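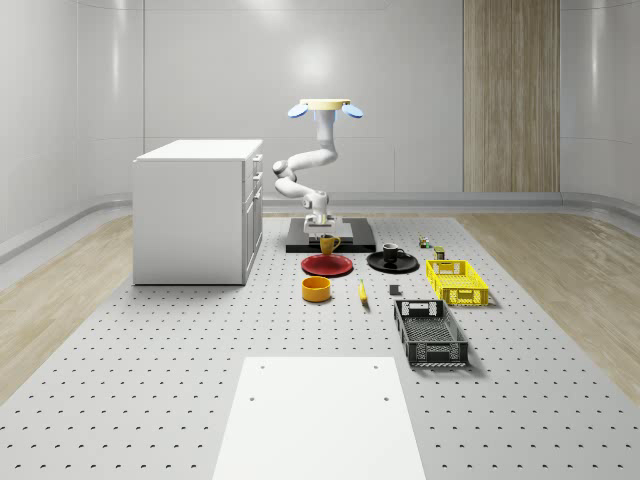 10 December 2020. Glaze tests, Jarkdale workshop, second firing of the iron series. Juraj unpacked the kiln before I got in and had laid the tiles out on the long bench in firing order, which saved me an hour. The main question is still whether we can get a black that stays black where it runs thin over a rim. The combination I have in mind for the Wedham order is a black mug with a white inside, sitting on a black plate, like the one on the right, and the awkward part of that pairing is the line where the two glazes meet. If the black is too runny it creeps over and goes brown against the white. If it is too stiff it leaves a dry edge you can feel with your lip.

Results by tile number, outside glaze first.

Batch A (old recipe, Zutunden clay body). Brown on every edge, as in September. The flat faces are good, deep and even. No pinholes. I don't think there is any more to learn from this recipe and I would like to stop firing it.

Batch B (same, with less frit and a little more china clay). Better. The edge is dark brown to black depending on how thick it went on. Two tiles that Natália dipped twice are black all over but have crawled at the foot. Bare patch on one the size of a thumbnail.

Batch C (Batch B with the extra cobalt). Black on the edges, single dip. Slightly blue in daylight by the window, not noticeable under the strip lights. Surface a bit more matt than B. Myfanwy prefers it. I prefer it too but it costs more, see below.

Batch D (Ľubica's recipe from her Jireš notebook). Would not stay in suspension. I sieved it twice and it had settled hard in the bucket again by the afternoon. The tiles that did get an even coat are the best black of the lot, so worth trying again with some bentonite added before we give up on it. Ľubica says they used to add a pinch of Epsom salts, not written down in the notebook. Ask her how big a pinch.

White liner. Same bucket as last time. No crazing on any of the tiles after cooling. It has crazed on two of the test mugs from September that have been in use in the kitchen, both on the Zutunden body, none on the other. Vlasta put one of them through the freezer and boiling water test and the lines were plain to see when she inked it. So the liner does not fit that body, whatever the fresh tiles look like. Either we add silica or we change the clay for the mugs. Changing the clay is simpler as we have to reorder anyway.

Firing notes. Cone went down a little late on the bottom shelf, on time at the top. Total time 11 hours to the end of the soak, then left to cool with the bungs in. I had the damper further open than in September and I suspect that is where the bottom shelf lost its heat. Next time close it by a finger's width from the start of the last climb and leave it alone. The controller log shows the climb slowing down badly towards the end, so the elements may be getting tired as well. Juraj is going to measure the resistance on each one while the kiln is empty. If the bottom pair are out we will replace both and not just the worse one.

Shelves. Batch C ran on one tile and took a flake out of the middle shelf. Ground it back and put on two coats of wash. The shelf is usable but keep it for plates. Please put a waster under anything from C or D until we know how far they move.

Shrinkage and size. The mugs for Wedham have to be 88 mm across the rim when finished. The three thrown by Myfanwy came out right. The slip-cast ones are all slightly small, and I think the mould has worn on the inside and someone has been trimming to match. We should cast from the new mould before doing anything clever with the numbers.

Handles. Two cracked at the lower join, both pulled the same afternoon and attached when the body was too far gone. None of the ones kept under plastic overnight have cracked. Natália is writing this up on the sheet by the damp cupboard – please follow it even when in a hurry.

Plates. The flat ones warped less than last time. They were dried between boards, turned once on the second day. The rims are still lifting a bit on the side nearest the elements. I would like to try setting them further in, which means fewer to a shelf, and that does matter for the order.

Cost. I worked out C against B using the last invoice. The cobalt adds enough per mug to notice but not enough to lose the order over. Vlasta has the quote open as number 3544 and will put both versions in front of Wedham so that they can choose. She wants two finished pairs to go with it, one in B and one in C, mug and plate each. The older quote, 3329, was for the brown edge and should be withdrawn so nobody works from it by mistake.

Also on the order: they asked again about yellow and red for the children's range. Yellow is fine, we have a stain that holds. Red I am less keen on. The encapsulated red we tried went liverish wherever it was thin, and it needs three coats to look like anything. It also has to pass the leach test before it goes near food, whatever the supplier's sheet says. I have told Vlasta to quote for yellow only and list red as subject to testing.

To do before the next firing:
Juraj – elements, and check the thermocouple while he is in there.
Myfanwy – six more mugs on the other clay body, left plain inside.
Natália – mix a small bucket of C, weigh the cobalt on the fine scales, write the weight on the lid.
Me – D with bentonite, half strength and full strength. Line blends of B into C to see how little cobalt we can get away with.
Anyone – wash the sieves. The fine one had dried black in it this morning and I had to soak it before I could start.

Added later. Looked at the tiles again after dark with the lamp held low. Tile C4 has a line of tiny blisters along the top edge that I missed. C3 and C5 are clear. C4 was next to the spyhole, so it may be only that. Put it back in the same place next time, with a fresh C tile on the opposite side for comparison.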